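Weekend room turner wanted at the Pilon guesthouse (and yes, we will teach you the phone thing)

Posted by Tâm Diệp

Hi! I look after the bedrooms at the Pilon, and I'm looking for one more person to join us on weekends, plus Tuesday if you can spare it. Two of us have been covering everything between us and we're tired. If you like leaving a room nicer than you found it, please keep reading.

What you'd be doing, mostly, is the last part of the turn. The Paltura laundry crew strips the beds and brings the clean stuff up, so you'd be making beds, setting the side tables, checking the phones and cables, and picking up whatever a guest has left behind. People leave so many things. Umbrellas are the big one, then chargers, then single socks. Anything left goes in a bag with the room name on it and down to the desk the same day, even if it looks like junk.

The side tables are where I get fussy. We have the round wood ones, and they show everything: rings, dust in the rim, sticky spots from lip balm. Wipe the top first, then run a cloth around the edge with your finger behind it. The phone goes back on after that, handset properly down in the cradle, and the coiled cord loops on the table where a sleepy person can find it. If it's hanging off the side, lift it back. Then press a few keys to make sure none of them stick – guests call the desk at two in the morning for water, and a stuck key means they come down in their pajamas instead.

Look at the floor too, please. Get right down and check under the table legs and along the baseboard. Cables collect down there and so does everything else. 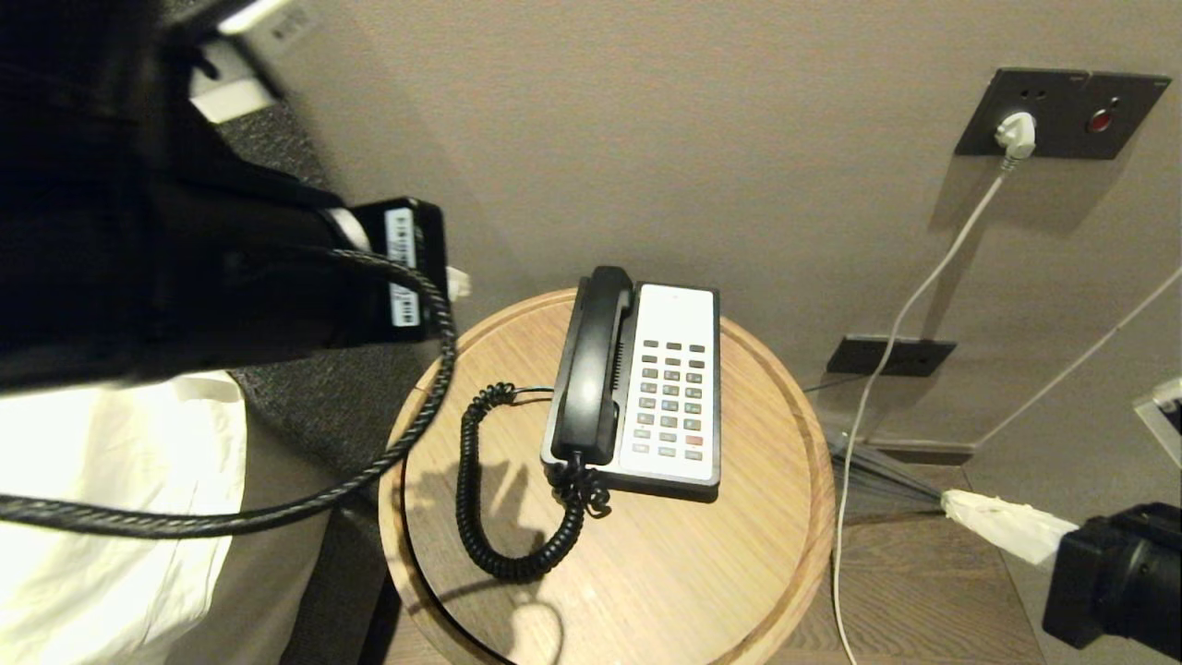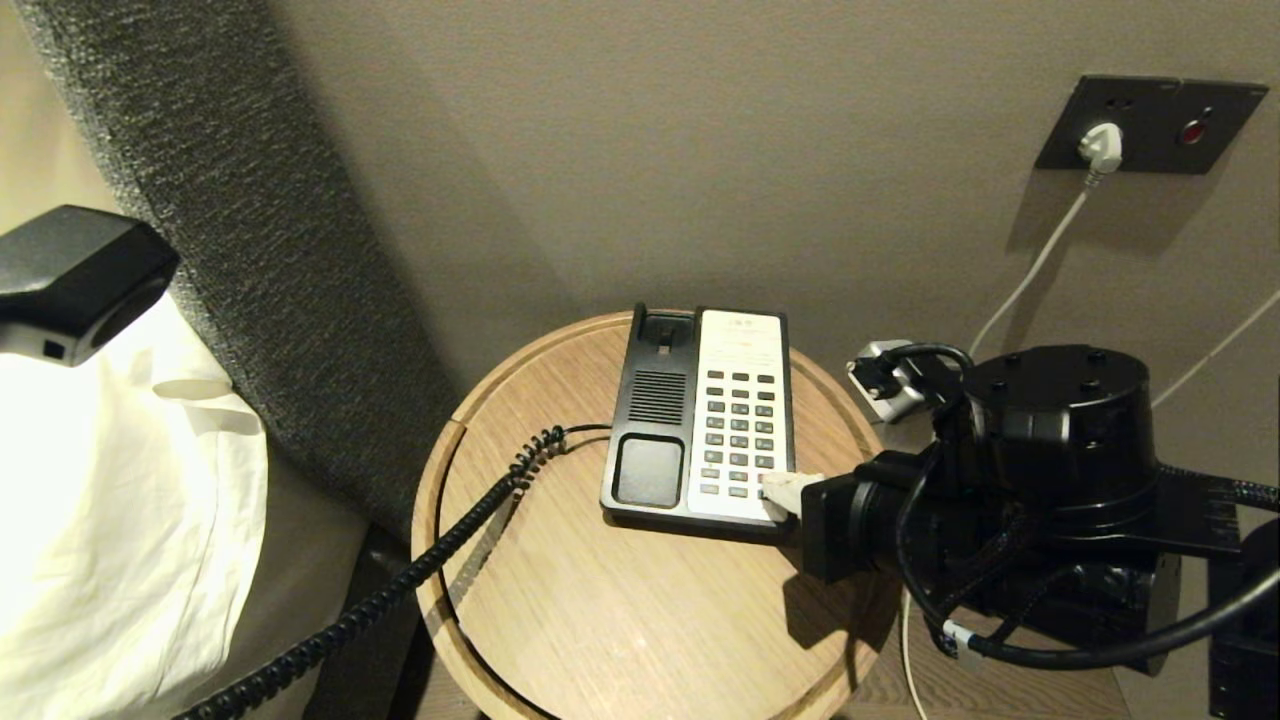 The side table from lower down, with an umbrella on the floor by the wall:

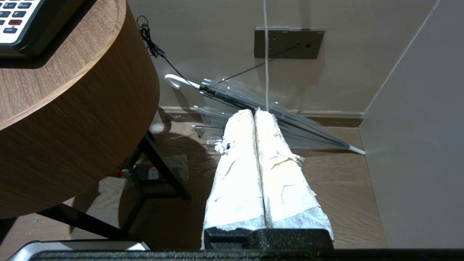
Meifang Ye would like it added that the phones are the easy part and the sheets are what wears you out. Her advice is to do all the corners on one side before you walk around the bed, wear shoes you could stand in for a whole wedding, and never start a room hungry. She also thinks I make too much fuss over the table rims, and that a new person should be allowed to get one wrong without hearing from me before lunch.

Fine, fair enough! Before lunch you are safe.

Now the practical stuff. Shifts run from 10 in the morning until 3, so that's 5 hours, with a paid break somewhere in the middle whenever the rooms allow it. Pay is $156 a shift, and it's the same on a quiet day as on a full one. Lunch comes up from the kitchen (soup more often than not, and the bread is very good). We give you two aprons and a key to a locker. Parking is behind the Alemayehu bakery next door, and the bus stops across the street if you don't drive.

You don't need hotel experience. I came from a shoe store myself. You do need to be okay with bending, carrying a stack of bedding up one flight of stairs, and working on your own in a room for a while with the door open. Music is fine if it's low. We use Belinska soap and sprays all through the house and they're lightly scented, so tell me early if scents bother you and we'll sort something out.

I'd like somebody to start in February, but I can wait a couple of weeks for the right person. There's a short paid tryout first, one morning, where you and I do two rooms together and you see whether you can stand me.

To apply, call the front desk on extension 219 and ask for Tâm, or stop by any afternoon after 3 when the rooms are done. A resume is nice but a note is fine too – tell me which days you can work, when you could start, and what kind of cleaning you secretly enjoy. Mine is drawers.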